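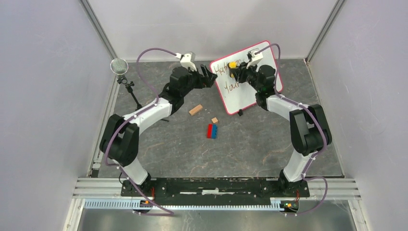 Issue 135, page 8

Open day at the student robotics workshop

Members of the club spent an afternoon in September at the open day of the Zarnum student workshop. The doors opened at 1:30 p.m. and we were on the road home by six. Parking is behind the building, and the entrance is up a short flight of steps -- there is a ramp on the far side.

The workshop takes students in their second and third years. They work in teams on one task for the whole term. Elin Wynne, who teaches the course, gave a short talk at the start and then let us walk from bench to bench. The students did most of the explaining after that.

The bench that drew the most people belonged to a team called Rallier. Their task is to wipe handwriting off a small whiteboard using two arms. The right arm holds a yellow eraser against the board and the left arm is there to steady it. Each arm has its own small camera mounted above the gripper. The board lies on the tabletop at an angle, and the team moves it between runs so that the arms cannot simply repeat the same path.

Bleddyn Rowlands, a third-year student, told us that pressing is the hard part. With too little force the ink stays where it is. With too much, the board slides away from the eraser. The team has recorded 1225 runs so far, each one with a person guiding the arms by hand from a second set of controls. Of the last 113 runs the arms made on their own, the team was happy with a little over half. The students rewrite the words on the board by hand before every run, and they take turns at it.

Several of our members asked about the cables. They run down the outside of each arm, over the elbow, with a loop left near the base. Rowlands said the loops give the arm room to turn. An earlier layout was tighter and pulled a plug loose twice in one week.

Two other teams had benches open. Bitar is building a sorter for mixed screws, which was down for a motor change when we came by. Fidero showed a small cart that follows a line of tape across the floor. It took the corners well but stopped at the door sill each time, and the students were still working on that when we left.

Tea was served upstairs at four. Wynne said the workshop will open again in the spring, when the teams show their finished work. Members who want to go should give their names to the club secretary by the end of February. The bus holds 35 and this trip was full.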